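Gray Bin, Sloping Sides: Condition Gallery
Storage bins and liners, Tavares workroom
Posted by Jae-hoon Jeon, August 12, 2018

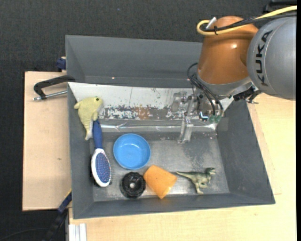

Bins of this type are used for loose parts that don't stack and don't need to be kept in order. The sloping sides bring small items back toward the floor of the bin, so less ends up resting against a wall. The drawback is floor area: a bin with sloping walls always has less flat space at the bottom than the opening suggests, and the loss is greater in a small bin than in a large one.

This page covers one bin, listed as item 688 on the Flustska sheet. Notes are grouped by area. Loading limits and cleaning steps are at the end.

Body
Dark gray, rectangular at the opening. The back wall is broad and the left wall is narrow. The right wall is wide and slopes down to the floor. Dark gray is a poor background for black parts and a good one for anything pale.

Rear panel
Long and whitish, running across the interior on the back side. The lower half is flaking, with dark gray showing through the white. Wear of this kind is graded 2 on our scale: surface only, bin stays in use, check again in December.

Rust-colored patch
Brownish, near the middle of the worn band. Logged as a stain until somebody has gone over it with a cloth and a plastic scraper. If it comes off, strike the entry. If it has depth, the panel goes up to grade 3.

Clear strip
Horizontal, below the worn area. The surface is wrinkled and shiny and throws back a thin white line of light. Wrinkles collect dust along the folds. Press flat where possible and do not pull at the ends.

Contents
Loose, single layer. For mixed items we keep the load low enough that the floor can still be seen between them. Anything round should go in last.

Loading limits
Mixed small items: 18 per bin, fewer if any one of them is longer than the floor is wide.
Identical small items: 100 per bin, then start a second bin.
Liquids, powders and open bags: none.
Do not use the front rim as a shelf.

Cleaning
1. Empty the bin completely. Items go to the Lamus tray and stay there until the bin is back.
2. Vacuum the floor and the corners with the narrow nozzle. The corner at the foot of the right wall holds the most grit.
3. Wipe the walls with a damp cloth and mild soap. Wipe worn panels dry, along the length, with light pressure. Wet cloths lift the edges of flaking spots.
4. Leave the bin open until no moisture remains.
5. Enter the date and the panel grade on the sheet.

Replacement panels
The Sinorano panels come in white only and are cut to length here. Measure the inside of the back wall at the top and at the bottom before cutting, then use the shorter figure. A panel that has to be forced in will bow at the center and wear there first. Spare lengths are on the rack behind the door, stored flat, with the protective sheet left on.

Corrections to the sheet go to Jae-hoon Jeon. Please include the item number and the area name as used on this page.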